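Jul 5, 2022

Notebook, linen and room setup line, Wisville building. Written up the same evening from rough notes, so the order is loose. Tsz-kin has the timing sheets if anyone wants them.

Changeover started this morning. The folding machine (the Vesia) has been running on flat sheets and pillowcases for some weeks now, and as of today it takes all of those from the early batch. Staff no longer hand-fold sheets in the back hall unless the machine rejects them. Garments and anything thick or odd-shaped still go by hand. So does bed dressing.

Early batch was 330 pieces. The Vesia took all the flat work and kicked back five, all fitted sheets that had been sorted into the wrong bin. That is a sorting problem and I don't count it against the machine. Hui-mei reset the bin labels before lunch. The old labels were fine when a person stood at the other end and could see what they had been handed. Now the sorting has to be right before the cart leaves, and the two people on sorting are feeling that. Lai-ching said her job used to be the easy end of the shift and now it's the end where mistakes get counted. I told her the reject count is logged against the batch and not against a name. She asked me to put that in writing, so it is in writing here and I will put it on the board too.

Changes to the shift, as agreed with Pui-shan:

Hand folding goes from four people to two. The other two move to garments in the morning and bed dressing in the afternoon. Nobody loses hours before December, when we look at it again. Breaks stay where they are. The machine does not set the break times. I mention it because on the first trial day people were skipping theirs to keep the feed going, and we had to stop that.

Kieran (from Karnarance, here to watch the first full day) wanted the feeder staffed by one person for the whole shift. Tried it until mid-morning. The work is light but it is the same arm movement over and over, and Hui-mei's shoulder was sore after two hours. Switched to swapping every 60 minutes. Kieran's worry was that swapping would cost throughput. Per Tsz-kin's sheet the hourly count before and after the switch was close enough that I wouldn't argue from it either way. Keep swapping.

Afternoon was beds and garments. A dark sheet or a loose top on a bed is where the hand methods and the machine methods part ways. The Vesia needs an edge presented to it. Soft things in a heap have no edge until you go looking for one, and people find it by feel without thinking about it. When I asked Pui-shan to write down how she starts on a bunched-up shirt she filled half a page and then crossed most of it out. We are going to need that half page at some point, so I asked her to have another go when she isn't in the middle of a shift.

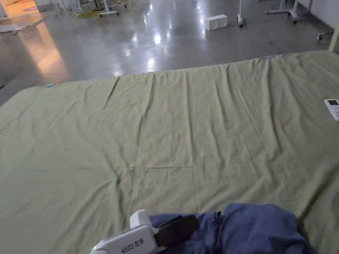

Who decides when a piece goes back to hand work? The person at the feeder decides, on the spot, and does not need to ask the lead. They put it in the gray cart and note the type on the sheet.

We had that wrong in the trial. Rejects went through the lead, the lead was usually across the building, and pieces piled up next to the feeder. People started forcing doubtful pieces through so as not to have to wait. That gave us two jams that I know of. Since the rule changed there has been one jam, today, from a pillowcase with a pen left inside it. Cleared by Tsz-kin with the power off at the wall. Please keep doing it that way. The stop button on the panel halts the rollers but they can still turn by hand, and I don't want fingers in there on the strength of a button.

Sheets that come back from the Vesia have sharper fold lines than ours. On the bed the lines show as a grid, and they take longer to smooth out. Pui-shan timed a few beds and says the dressing is slower with machine-folded sheets, though she hasn't done enough of them to give a figure. If that holds up, part of the time saved in the back hall gets spent again in the rooms. I would like it measured before anyone quotes a saving to the office. Possible fix is a lighter press setting. Kieran thinks there is one below what we use now and will check with Min, who did the original install.

Noise: louder than hand folding, obviously. You can talk next to it but not across the hall. Lai-ching says she misses the talking more than she expected to, and the two left on hand folding said much the same. Moved their table to the window side, as far from the Vesia as the outlets allow. Better, still not good.

Second batch was 140 pieces, no rejects, done early. With the time left over, Hui-mei took the feeder covers off and showed the others how to clean the lint trap. I want all of them able to do it, including the ones who are mostly on beds. So far it has only been her and Tsz-kin, and when both were out last week the machine sat off for a morning.

To do:
Board notice about the reject log (me).
Press setting (Kieran to ask Min).
Timed beds, machine-folded against hand-folded, same room type, same person (Pui-shan, with Tsz-kin on the clock).
Pocket check added to the sorting steps, pillowcases included.
Second gray cart. The one we have squeaks and has a bad wheel.
Ask Lai-ching again in two weeks how sorting is going, and ask her away from the line.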